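Parts bin

A parts bin is an open-topped container used to hold small loose items in a workshop, classroom or storeroom. The term covers a wide range of trays, tubs and boxes, and is generally used where the contents are meant to be reached by hand and returned after use. A container with a fixed or hinged lid is more often called a case or chest.

Construction

Parts bins are made in sheet metal, moulded plastic, wood and, less commonly, stiff card. Sheet-metal bins are formed by folding a flat blank and joining it at the corners by welding, riveting or soldering. Plastic bins are lighter and quieter in use, and may be coloured to show what they hold. Wooden bins are still found in older workshops, where they were often built to fit a particular shelf.

Many bins have sloping walls. The slope allows empty bins to be nested for storage and brings small pieces towards the middle of the floor, where they are easier to pick up. It also reduces the floor area, so that a bin with steep walls will hold more in a single layer than a shallow-sided bin of the same width. Holes are sometimes made in the floor for drainage or for fixing the bin to a bench.

Use in teaching

Open bins are widely used for building blocks, rods and counting pieces. The Clulleton workshop scheme, which supplied wooden and metal bins to 17 schools, recommended that each bin should hold no more than 20 pieces, and that long and short pieces should be kept together if they belonged to the same set. Marlene Poirier, who wrote the scheme's handbook, advised teachers to leave the pieces lying as they fell – sorting was to be treated as a task for the pupils.

Later suppliers, among them Polex, sold bins in pairs, one for the pieces in use and one for those set aside.

Wear and surface marks

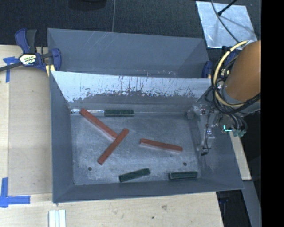

Metal bins mark easily, and the marks are seldom spread evenly. Floors usually take on a network of fine scratches from pieces being dropped and dragged, while the walls may stay comparatively smooth. A sloping wall can show heavier damage, such as the dark vertical streaks and scrapes on the pale upper part of the back wall behind the red bars and green blocks. Marks of this kind do not normally affect the use of the bin, although a raised edge or burr should be filed down.

Care

Bins should be emptied and wiped with a soft cloth. Abrasive powders dull the surface of bare metal and are best avoided. Bins with floor holes are unsuitable for very small items unless a liner is fitted.

See also

Nesting box
Storage tray
Workbench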